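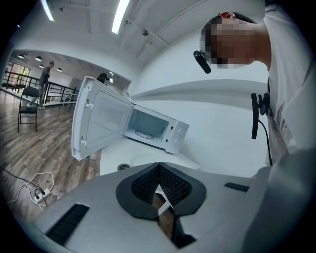 Fig. 1. Hand-held gripper at the microwave station, door open, turntable in place.

Notes for Session 4: Open day at the Dilline hall
November 8, 2022

Please read these before the seminar. They cover what we saw at the open day, with some background that was hard to hear over the noise, and a few things I want you to think about. If you missed the trip you can still do the written task, but borrow somebody's notes as well.

4.1 What the visit was for

Up to now we have talked about robot arms as if somebody simply types in the movements. For a weld on a car body that is more or less true. For a kitchen it is hopeless! Every door has its own catch, every shelf is a different height, and a cup is never left in the same spot twice. The Dilline team work on the other route, which is to let people do the job by hand with a gripper and have a program learn from the recordings. I had read plenty about this and still came away with three pages of scribble, because seeing it at arm's length is so much better than reading about it.

4.2 The gripper

The tool is held in the hand and has a camera on it, so the recording is made from the tool's own point of view. Look at the bottom of Fig. 1: the pale grey housing with black rubber grip strips is the top of the gripper, and the soft black V in the middle is where the fingers meet. You will see that shape in nearly every recording we use this term, so get used to it now.

The wide view bends straight things. The edge of the white countertop looks curved in Fig. 1, and it takes a while to stop being bothered by it. What you gain is a lot of the room in one picture, and a learning program can use all that extra background to work out where the tool has moved to. We will come back to this in Session 6 when we do position tracking.

4.3 The microwave task

This was my favourite station by a long way. The full task has four steps: open the door, put a dish on the turntable, close the door, turn a knob. Easy for you. Now think about what each one asks of a gripper.

Opening. The door swings sideways on a hinge, so the hand has to follow an arc. Pull in a straight line and you drag the whole oven towards you.

Placing. The turntable is glass and it can slide. The dish has to come in level, clear the sides of the cavity, and be let go gently.

Closing. This one needs a push, and the fingers can stay shut for it. Several of you noticed that people use the side of the tool without thinking about it. Good spotting — that is exactly the sort of thing a recording catches and a written instruction leaves out.

Turning. The oven in Fig. 1 has two round knobs, one above the other. Choosing the right one is a seeing problem and turning it is a wrist problem, and they go wrong in different ways.

4.4 How many recordings?

The question came up twice, so I'll give the answer we were given. The team aim for 50 good recordings of a task before they train anything at all, and 400 before they expect it to cope with a different oven. The whole Flarnenitz set, which they began in August, is meant to reach 2,000 across all the kitchen tasks. A recording where the dish is dropped is kept in a separate folder. I would love one of you to take that folder on as a project.

4.5 Terms to know

Demonstration: one complete run of a task by a person.
Policy: the program that turns what the camera sees into movement.
Grasp: the closed hold on an object, including where the fingers sit.
Articulated object: anything with a joint, such as a door, a drawer or a lid.
Fullico format: the file layout used for the recordings you'll open in the lab. Each file holds the video, the finger opening and the tool position.

4.6 For the seminar

Pick a job from your own kitchen with at least one articulated object in it. Break it into steps as in 4.3 and say, for each step, what could go wrong and whether the camera would be able to see it. One side of paper is plenty.

Reading: chapter 3 of the Gallegos course reader, up to page 27. Skip the maths box on the first go and come back to it after the lab.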